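Stosero folding kit, second week

The Stosero kit ships as a controller, a two-finger gripper, a wrist camera and a license for the folding software. The arm is not included. I run it on the Pikside we already had, and the mounting plate fit without an adapter. The wrist camera cable did need rerouting, as it caught on the second joint in two of the four stock poses.

Setup took most of an afternoon. The manual asks for a matte work surface in one color and a marked zone for the finished stack. Bare tabletop gave poor edge detection on anything white. Gray-brown paper fixed that, and painter's tape is enough for the zone – the software wants the corners entered by hand anyway.

Cycle time is 30 seconds for a T-shirt, slower if the first grasp misses. Sleeves are the weak point. Thin jersey tends to double over at the hem, and the planner then treats the fold as the garment edge.

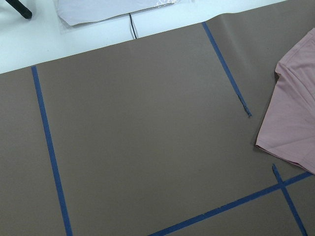

The marked zone from the wrist camera
Posted by Wilfredo Pangilinan, automation technician and author of this blog

Tape goes down over the paper on the left, right and bottom of the zone, with the pink shirt starting off to the right of it. Torn ends are fine, and so is a gap in the right-hand line. Bagged garments stay off the paper until they are unwrapped.

The kit lists at $4000 with one year of updates. Firmware notes will go in the next post, along with the grip force settings for knits.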